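We are a small company, we sell and repair old ceramics and glass, and every week we send many parcels. Last spring our packing bench had a bad season and the owner, Hatice Oral, asked me to find out if a packing machine is possible for us, and what it would cost. So I wrote to several suppliers. Only Sevatar answered with an invitation to come and see, and I went to their workshop in Ruddock with my colleague Ebony Lowther on November 3, 2018.

The journey is easy by train but after the station there is no bus, so please take a taxi if you go. At the gate we got our visitor cards and a long paper to sign for safety. We were received by Maxine Costigan, who makes the offers for customers, and by Lindsay Sheehan, an engineer. I must say they were both very patient with my questions, which were all written on three pages.

First we had coffee and one hour about money. I had expected that the robot arm is the big part of the price. Mrs Costigan showed us an old offer with the names covered, and the arms were less than half of it. The rest was the table and frame, the grippers, the cameras, the safety study, the installation and the training of staff. She said customers often forget the last two and then they must ask their director for more money in the middle of the year. I wrote this down and underlined it.

She also explained the difference between buying and hiring. With hiring, the service is inside the monthly price, but you sign for a long time. With buying, you should keep a yearly sum for spare fingers, cables and software. For our size she advised to hire one station first and to decide later. I found it fair of her, as she earns more when we buy.

After this we went down to the workshop, where the packing work is tried with objects similar to ours.

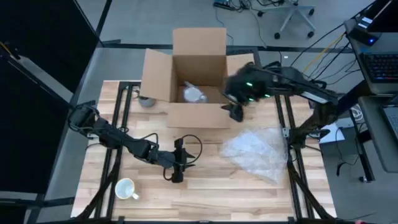
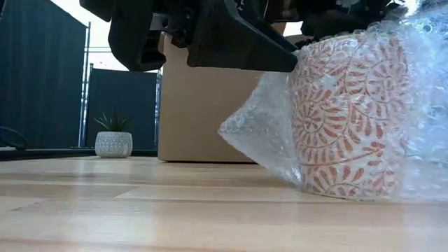

Report by Lindsay Harawira, purchasing

I stayed a long time at this table, because wrapping is exactly our problem. An open box is a simple thing for a person, but for a machine the flaps are obstacles and the arm needs space to come near from the side. Bubble wrap is more difficult again. It is shiny, it changes its shape each time, and a round vase does not help to hold it in place. Mr Sheehan told us that the wrapping is the slow part of their work and that he would not promise us any speed for it today. For putting a wrapped piece into a box he was more confident.

Ebony asked about breakage. He answered that the force of the fingers can be limited, but somebody must set the limit for each family of objects, and this is working time which must also be in the budget. We have 58 families in our stock list, so for us it is not a small matter! He proposed to begin with mugs and small vases only and leave the big pieces to our people.

I looked also at the floor space. One table with two arms does not take much room, but you must add the frame, a desk with the computer for the operator, and a free way around everything. In our packing room we would lose the second shelf and we would have to move the socket. Our electrician has to look at this before we sign any paper. Cables need their own plan too, I think, and a small sum for channels or covers.

Before leaving we talked about the trial. Sevatar offers to test 100 pieces from the customer's own stock in their workshop. The price is £870, and transport is for us to pay. If we hire a station afterwards, they take this sum off the first bill. We send 257 parcels in a normal week, so a trial of this size is not large, but it will show which shapes make trouble.

We visited one more supplier in the afternoon, Dotach, but they had only a showroom and a film, and could not give any figures without a first contract. I cannot compare them properly for this reason.

My proposal to Mrs Oral is to pay for the trial, to ask for the hiring offer in writing with training shown on its own line, and to keep the decision about buying for next year's budget. Ebony would like to go again with two packers from the bench, and I support this. They will see things that I did not see. The return tickets are cheaper if we book them in November.

Contact: Purchasing Office, Weltuvstead | © Weltuvstead, all rights reserved | Back to top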